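Glasses case

A glasses case, also called an eyeglass case or spectacle case, is a small container for storing and carrying a pair of eyeglasses when they are not being worn. It protects the lenses from scratches and the frame from bending. Most cases sold today are sized for one pair of folded glasses.

History

Early cases were carved from wood or bone, or made of leather, and were often hung from a belt. Sheet metal cases became common in the 19th century, when glasses were cheap enough for ordinary households to own. Opticians gave them away with new glasses and had the name of the shop stamped inside the lid. Plastic cases followed in the 20th century.

Types

Hard cases have a stiff shell, usually metal or molded plastic, with a hinge along one long side. The shell is often covered in fabric, vinyl or leather. Many hinges contain a spring that snaps the lid shut.

Soft cases are pouches of leather, cloth or microfiber. They take up less room than hard cases but give little protection against pressure. Some close with a drawstring and others with a squeeze top made of two thin metal strips.

Slip-in cases are open at one end and have no lid. They are used mainly for reading glasses and fit in a shirt pocket.

Folding cases are flat when empty. The sides fold out into a three-sided tube, held closed by magnets.

Large cases for sunglasses and sports glasses are deeper, to allow for curved frames, and usually close with a zipper. Some have a clip for attaching them to a bag.

Lining

The inside of a hard case is normally lined with flocking, felt or a brushed synthetic cloth. Grit caught in the lining can scratch lenses, so linings are brushed out or wiped from time to time. A case with a worn lining, where the shell shows through, is generally replaced.

Use

Glasses are folded left temple first on most frames, then placed in the case with the lenses facing up. Laid the other way, the front of the lenses rests on the bottom of the case and can rub against it. A cleaning cloth may be folded over the lenses or kept under the frame.

Cases are commonly left on nightstands, desks and hall tables together with other things picked up on the way out, such as a cap or a book. In a car they are kept in the glove compartment or door pocket. Plastic frames can warp in high heat, and a closed case does not prevent this.

An open case on a table with a baseball cap, a book and flowers
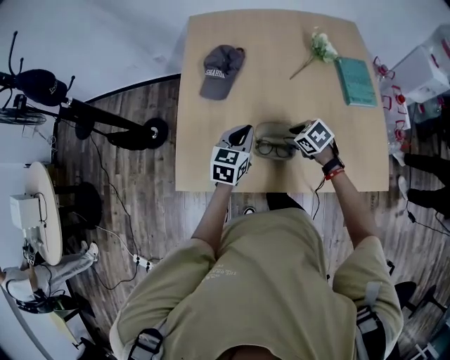
Care

Metal and plastic shells are wiped with a damp cloth. Leather covers are cleaned with a dry cloth and, if needed, a small amount of leather conditioner. Microfiber pouches can be washed by hand in mild soap and air dried. Fabric softener is avoided on pouches and cloths, as it leaves a film that smears the lenses.

A weak spring hinge cannot usually be repaired at home.

See also

Contact lens case
Eyeglass cord
Lens cleaning cloth
Reading glasses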